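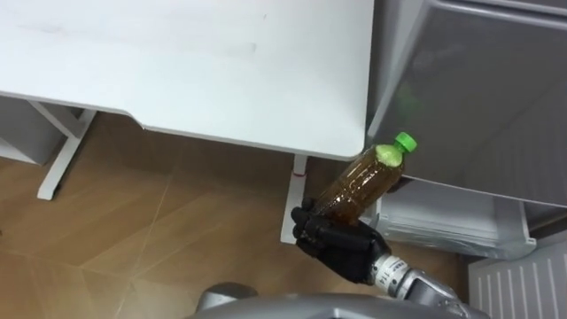

Handling rules for the Driltton kitchen rig, revised February, now apply to everyone with a Tultora login. Yes, everyone. Short version: drinks tasks are "liquid present" tasks and need the liquid checklist, whether or not the lid ever comes off. A capped bottle still counts. So the tea-coloured one with the green screw cap, held low down on the body by the black hand, open white drawer right beside it, is a liquid run from the moment the fingers close. Log it as one. Too many are going in as "rigid object" and Mutua Mushi has had to re-tag 19 of them by hand.

What changes

Closed caps only. Hand-tight, checked by a person, before the arm is enabled. If you can't remember checking, check again.

Drawers and doors get set before the run starts, not during. If a drawer moves when it wasn't meant to, stop, write it down, start over. Don't nudge it back with your foot (you know who you are).

Desk height fixed for the whole session. Write it on the sheet. Corners count as obstacles even when the path looks clear, and so do desk legs, which the old wording missed out completley.

Minimum 3 people trained on the stop button per shift, 1 of them within reach of it. Lunch is not an exception.

Spills: arm off first, then the floor. Tiles are slippery and the grout holds onto sugar. Swai site had ants for 4 weeks.

Logging

We're at 1,011 logged runs in the shared set and a fair few have no object note at all. Please fill in container, cap state, contents. "Bottle" on its own won't be accepted after the end of the month. Contents can be "unknown, brown" if that's the truth.

Lustutex have asked to borrow our wording for their own site rules. Fine by us, but they need the revised sheet, the old one still says open cups are allowed. They aren't.

Comments to Mutua before the next draft goes round. Grip force limits are still being argued over so thats a seperate note, probably next issue. Paper copies by the kettle.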